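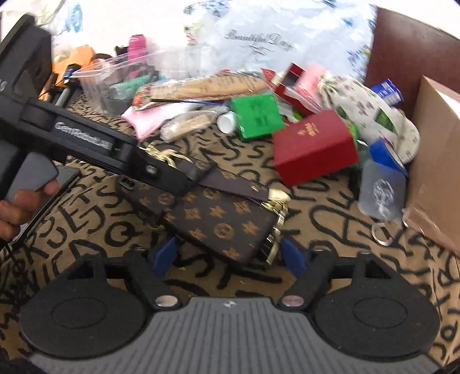
A brown wallet with a gold chain, on a patterned carpet.

Does an RFID-blocking card do anything, or am I being sold a piece of plastic?

Posted by darville_commuter, 6th December

My sister-in-law swears somebody in the Darville station crowd "skimmed" her bank card through her coat last winter. Now half the family wants blocking wallets as gifts. The kiosk at the mall sells a card from a company called Drirnico that you slip in next to your bank cards. It costs $52 for a pack of 2, and the package says it "jams all unauthorized signals." No battery that I can find any mention of.

I already have a wallet I like and don't want to replace it. I'm also not convinced this kind of theft happens much in the first place. The man at the kiosk had a tablet playing a video of a thief walking through an airport, and when I asked where the video came from he said "the internet." So is there anything to it? And if I do want to block the signal, is there a cheaper way?

choo1712

Save your money. Tap-to-pay cards only work within an inch or two of the reader, and what they hand over is a one-time code for that purchase. A stranger who picked it up in a crowd wouldn't get your PIN or the three digits on the back. Could a person with the right gear read the card number off it? On some cards, yes. Turning that into money is a lot more work than sending you a fake package delivery text, and those texts work fine.

Ask your sister-in-law how she knows it was skimmed. Did the bank tell her that, or did she decide it after she saw the charge? When my number got stolen I was sure it was the gas pump in Tamidthorpe. The bank never told me one way or the other, so I can't say it was.

As for "jams," a card with no battery isn't broadcasting much of anything when it's sitting there by itself. Some of them do get in the way of a reader when they're right up against your bank card. Kitchen foil does that too. Fold a piece the size of a dollar bill around the cards and try paying with it. If the register won't read it, you have your blocker.

Things I would do before buying anything:
Turn on the text alerts for every purchase.
Set them to the lowest amount the bank allows.
Use a credit card in stores and leave the debit card at home.

2655_miles

Bought one. Works great, never been skimmed since.

pennywise_in_tamidthorpe

With respect to the person above, had you been skimmed before?

I mostly agree with choo1712, but foil tears in a week or so and leaves bits everywhere – I tried it. Paper sleeves with a metal lining hold up better, and my credit union had a stack of them at the counter for free. Worth asking yours.

Also, carrying two tap cards side by side can confuse a reader, though I wouldn't count on that as protection. Newer readers are better at sorting it out, and mine has charged the wrong card more than once.

If the relatives have their hearts set on it, check the return policy first. The kiosk near me was store credit only, and the slip said so in very small type.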